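손잡이형 그리퍼, 얇은 카드만 집으면 미끄러집니다

읽는 시간 6분

Wiremu Pirihi

집에서 손으로 들고 쓰는 2지 그리퍼를 만들고 있습니다. 로봇팔에 달기 전에 사람이 직접 들고 물건을 집으면서 동작을 기록하려는 용도입니다. 팔은 아직 없고, 이번에는 손잡이와 조 부분만 먼저 끝내는 게 목표입니다.

구성은 이렇습니다. 손잡이와 몸통은 PETG로 출력했고, 조 두 개는 좌우 대칭으로 움직이는 랙 앤드 피니언 방식입니다. 방아쇠를 당기면 닫히고 놓으면 스프링으로 열립니다. 서보는 Brorkham 제품인데 지금은 전원을 넣지 않고 위치 센서로만 씁니다. 조 안쪽에는 패드를 붙였습니다. 보드는 Valente 소형 보드이고, 개폐 값과 영상 시각을 같이 저장합니다.

문제는 얇고 납작한 물건입니다. 과자 봉지, 작은 상자, 인형 같은 것은 잘 집힙니다. 그런데 카드처럼 얇은 것은 천 위에 놓여 있을 때 집으면 처음에는 물리는 것 같다가 들어 올리는 순간 한쪽으로 돌아가면서 빠집니다. 맨 책상 위에서는 아예 끝이 안 들어갑니다. 천 위가 그나마 나은데 그것도 네 번에 한 번 정도만 됩니다.

지금까지 해 본 것은 다음과 같습니다.

스프링을 약한 것으로 바꿔서 방아쇠 힘이 조에 더 실리게 했습니다. 물체가 큰 경우에는 좋아졌지만 카드는 그대로입니다.

패드를 새것으로 갈았습니다. 접착면이 밀린 것 같아서였는데 차이가 없었습니다.

조를 고정하는 나사를 더 조였습니다. 덜컥거리는 소리는 줄었지만 손으로 끝을 잡고 흔들면 유격이 조금 남아 있습니다.

조를 눕혀서 접근하는 각도도 바꿔 봤습니다. 너무 눕히면 몸통 아래쪽이 테이블에 먼저 닿습니다.

시험은 거실 테이블에 천을 깔고 집에 있는 물건을 올려놓고 합니다. 물건 종류가 다양해야 기록이 쓸모 있을 것 같아서 일부러 크기를 섞었습니다. 조와 카드의 위치 관계를 보시라고 올립니다.

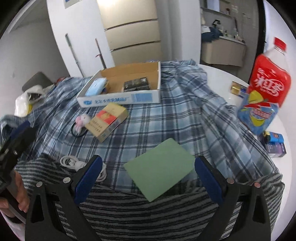 Beverley McKinnon은 카드가 돌아간다면 패드 재질보다 먼저 두 조의 끝이 평행하게 만나는지부터 봐야 한다고 댓글을 남겼습니다. 자기 그리퍼도 같은 증상이었고, 종이를 끼워서 당겨 보니 한쪽 모서리만 물고 있었다고 합니다.

그래서 저도 종이로 해 봤습니다. 패드 위쪽에서는 종이가 꽉 잡히는데 끝 쪽에서는 쉽게 빠집니다. 힘이 걸리면 조 끝이 벌어지는 것 같습니다. 출력물이 휘는 건지 레일 유격 때문인지는 구분이 안 됩니다.

궁금한 것은 세 가지입니다. 끝이 벌어지는 것을 구조를 다시 출력하지 않고 잡을 방법이 있는지, 패드를 바꾼다면 어떤 경도가 맞는지, 그리고 손톱처럼 얇은 끝을 따로 다는 게 나은지입니다. 지금까지 기록한 것이 129회분인데, 조 모양을 바꾸면 이 기록을 같이 쓸 수 있는지도 아시는 분이 있으면 알려 주세요.

Beverley McKinnon

댓글로 쓰다가 길어져서 따로 씁니다.

종이 시험 결과를 보면 끝 벌어짐이 맞습니다. 원인이 두 가지인데 구분하는 방법이 있습니다. 조를 완전히 닫은 상태에서 방아쇠에 힘을 조금씩 더 주면서 옆에서 보세요. 힘을 주자마자 끝이 툭 벌어지고 그 뒤로 거의 안 변하면 레일 유격입니다. 힘에 비례해서 계속 벌어지면 조 자체가 휘는 겁니다. 둘이 섞여 있는 경우도 많은데 그럴 때는 유격부터 잡는 게 순서입니다.

유격은 다시 출력하지 않아도 됩니다. 레일과 조 사이에 얇은 테이프를 한 겹 붙이세요. 저는 PTFE 테이프를 썼습니다. 배관용 흰 테이프 말고 접착제가 있는 미끄럼 테이프입니다. 한쪽 면에만 붙이고 움직여 본 다음 뻑뻑하지 않으면 반대쪽도 붙입니다. 나사를 더 조이는 것은 권하지 않습니다. PETG는 나사 자리가 눌리면서 며칠 뒤에 다시 헐거워지고, 심하면 몸통이 비틀려서 좌우 조의 높이가 달라집니다. 이미 많이 조이셨다면 한 번 풀어서 자리가 패였는지 확인하세요. 패였으면 와셔를 넣으면 됩니다.

휘는 쪽이라면 조를 다시 뽑는 게 빠릅니다. 적층 방향을 바꾸세요. 조를 세워서 뽑으면 힘을 받을 때 층 사이가 약해집니다. 옆으로 눕혀서 뽑고 외벽을 늘리면 같은 모양이라도 훨씬 덜 휩니다. 내부 채움을 올리는 것은 외벽을 늘리는 것보다 효과가 작습니다.

그래도 조금은 벌어집니다. 저는 그래서 조를 처음부터 안쪽으로 2도 기울여 놓았습니다. 힘이 없을 때는 끝만 닿고, 힘이 걸리면 면 전체가 닿습니다. 모델을 안 고치고 하려면 패드 밑에 쐐기를 넣어도 됩니다. 패드 끝 쪽 뒷면에 테이프를 한두 겹 더 붙이는 것만으로도 종이 시험 결과가 달라질 겁니다. 저라면 이것부터 해 봅니다.

패드 경도는 카드만 놓고 보면 지금보다 단단한 쪽이 낫습니다. 두껍고 말랑한 패드는 둥근 물건에는 좋지만 얇은 물건에서는 패드가 먼저 밀려서 카드가 돌아갑니다. 쇼어 A 40 정도에서 시작해 보세요. 경도만 바꾸고 두께를 그대로 두면 차이를 느끼기 어려우니 두께도 줄여야 합니다.

Govance

저는 손톱을 다는 쪽에 찬성합니다. 얇은 스프링강 조각을 조 끝에서 조금 튀어나오게 붙이면 맨 책상에서도 카드 밑으로 들어갑니다. 줄자에서 잘라 쓰면 됩니다. 자른 면은 꼭 갈아내세요. 손을 베기도 하고 천에 걸립니다.

단점은 한쪽 손톱이 먼저 들어가야 해서 집는 동작이 달라진다는 점입니다. 두 조를 동시에 내리면 손톱끼리 부딪힙니다. 저는 한쪽에만 달아서 해결했습니다. 인형처럼 푹신한 물건은 손톱이 천을 찍을 수 있으니 끝을 둥글게 하세요.

천에서 집을 때 조 끝으로 천까지 같이 무는지도 확인해 보세요. 짜임이 굵은 천이면 카드와 같이 올라오다가 천이 당겨지면서 카드만 빠집니다. 이러면 조를 아무리 고쳐도 똑같습니다. 얇은 고무판 위에서 한 번 해 보면 바로 알 수 있습니다.

기록은 버리지 마세요. 조 길이가 같고 카메라 위치가 그대로면 큰 물건 쪽은 같이 써도 됩니다. 폴더만 나누고 조 버전을 적어 두세요. 저는 안 적어 놓았다가 최대 2,000개 파일을 손으로 열어 본 적이 있습니다.

Dronex

그냥 서보에 전원 넣고 힘으로 꽉 잡으면 안 되나요? 저는 드론용 집게를 그렇게 했는데 잘 됐습니다.

Wiremu Pirihi

답변 감사합니다. 쐐기부터 해 봤습니다. 패드 뒷면 끝 쪽에 테이프를 두 겹 붙였더니 종이가 끝에서도 잡힙니다. 카드는 천 위에서 대부분 올라오고, 기울어지기는 하지만 빠지지는 않습니다. 맨 책상은 여전히 안 됩니다.

방아쇠에 힘을 더 주면서 보니 처음에 툭 벌어지는 쪽이었습니다. 레일 테이프를 주문했습니다. 나사는 풀어 보니 한쪽 자리가 조금 눌려 있어서 와셔를 넣었습니다.

Dronex 님, 서보 힘으로 닫으면 방아쇠에 오는 감각이 없어져서 이번에는 안 하려고 합니다. 팔에 달 때는 어차피 서보로 움직이니 그때 다시 보겠습니다.

손톱은 조를 한 벌 더 뽑아서 따로 시험하겠습니다. 줄자는 폭이 얼마짜리를 쓰셨는지 알려 주시면 거기에 맞춰 홈을 파 놓겠습니다.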